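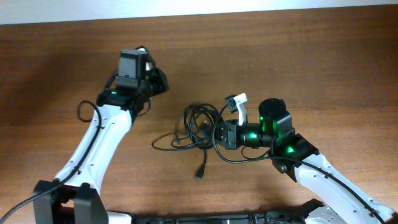 A reddish-brown wood tabletop with a varnished finish.

Furniture care evening at Kelley Hall

The Plastavthorpe repair group held its furniture care evening on December 13, 2024, and 71 people came. Most questions were about white rings and dull varnish. For dull spots, start with a damp cloth and a drop of dish soap, then dry along the grain. Leave wax until the next day - it smears on damp wood.

The group raised $235 for new clamps. The next session is in April at the Kirkegaard Street library and covers loose chair joints. Bring one chair per household. Entry is free, and there is room for 80.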